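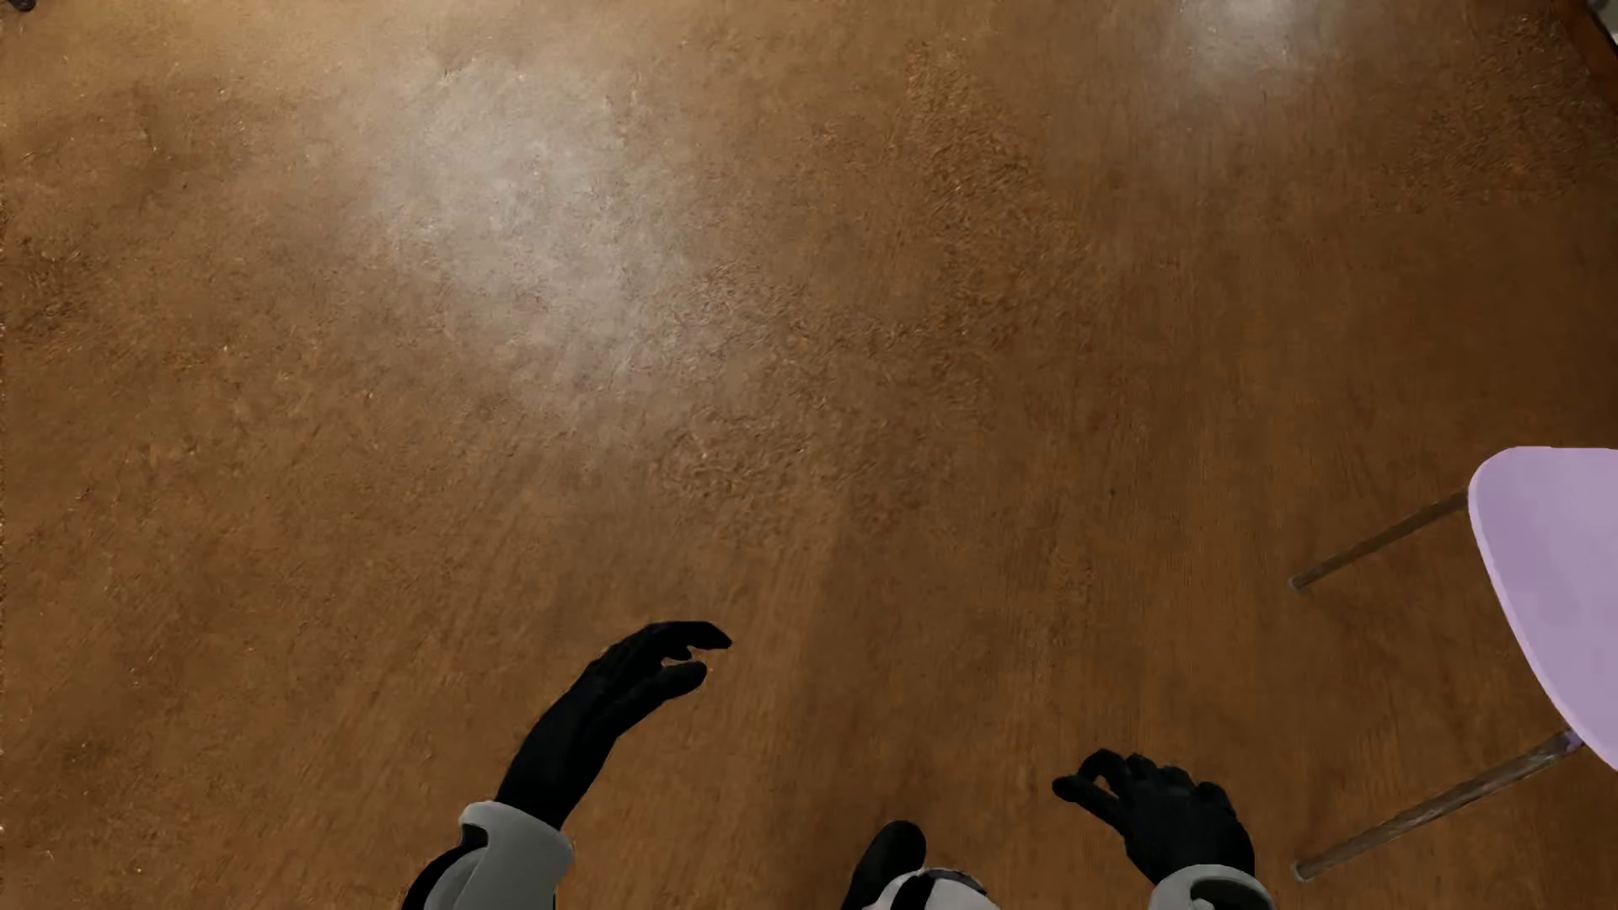

The Office of Comparative Trials at Sustgate received the two controllers on the same morning and entered them in the register as Dirkness and Flanix, after their makers. Each was to be given the same simulated humanoid, the same room, and the same 118 commands. The room had a brown floor that was smooth in some places and wrinkled in others, and a lavender chair with slim metal legs, to the right of the robot. Dilruba Begum, Senior Examiner, had approved the room in May. She had been asked to approve a better floor and had declined, on the ground that a request for a better floor must be made in writing.

The first 20 commands concerned the hands. The controllers were required to open them, close them, and hold them half open over nothing for 14 seconds. Dirkness performed these duties promptly. Flanix performed them with a short delay before each, and the Deputy Examiner, Mitiku Tilahun, noted the delay in the column provided.

Command 21 read: "Proceed to the chair."

Dirkness proceeded to the chair. Flanix did not. Its robot stood with both hands loosely raised and its head bent toward the floor. The log showed no fault. Balance was within limits, and the joints reported themselves ready.

"It is looking at the reflections," Mr. Tilahun said.

"The form does not provide for looking," Ms. Begum replied. "Enter it as a pause."

He entered it as a pause. At 449 seconds the robot lowered its left hand, turned, and walked to the chair by a longer path, going around the larger patch of light. It did the same on the second trial and on the third. On the fourth, Mr. Tilahun removed the lights from the room without asking permission, and Flanix walked straight across.

The matter was referred to the Balogun Committee, which wished to know whether the controller had mistaken the light for water. Ms. Begum wrote that the Office was competent to compare two controllers and was not competent to say what either one had mistaken for anything. She recommended Dirkness for purchase. The recommendation was accepted on 30 July 2021.

That evening she remained at her desk after the others had left, restored the lights, and issued command 21 once more. She left the timer off. When Flanix had reached the chair she signed the register, locked it in the cabinet, and went out by way of the long corridor, keeping to the side where the lamps did not shine on the tile.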